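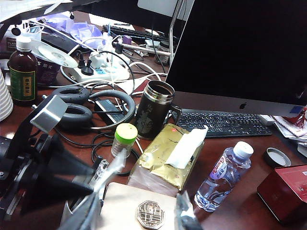

3. Progress in the period to the end of May

3.1 Sensor hardware

The second revision of the Ona shin sensor is complete. The board now samples at 1000 Hz on all channels, as set out in the grant agreement. Battery life at that rate is 108 minutes, enough for a full match with stoppages but short of what a double training session needs. A larger cell fits the current housing with a change to the rear clip, and the clip drawing has gone to Miettinen for quoting.

Two faults from the last report are closed. The charging contacts no longer corrode in the sweat test, and the clock drift between left and right units is within the limit we set in the work plan. One fault stays open: units stored below freezing sometimes fail to pair on the first attempt. A firmware change is under test.

3.2 Field trials

Trials with the Bresby youth squads started in March with eight players. Each player wears a pair of units in training. Data loss was high in the first sessions and was traced to the base station, which had been placed behind the metal dugout. It now stands on the halfway line – losses since then have been low enough that no session has been discarded.

Kick detection works well for passes and shots. It is weak on first touch with the sole of the foot, where the signal looks much like a short stop. We need more labeled examples of this before retraining the model. Labeling is done by hand from match video and is the slowest part of the work.

3.3 Software

The coach view was moved to the Ellow dashboard in April. Session reports now load on a phone. Export to spreadsheet was requested by both Bresby coaches and has been added. Player-level consent settings are in place, but the parent login is not finished and slips into the next period.

3.4 Spending and staffing

Spending is under plan, mainly due to the late start of the second trial site. Bogdan Wysocka took over firmware in April and the handover is complete. We ask that the unspent travel money be carried forward to the autumn trials. No other change to the budget is requested.

3.5 Next period

– Quote and order for the revised rear clip
– Cold storage pairing fix released to all trial units
– Parent login
– Agreement signed with the second site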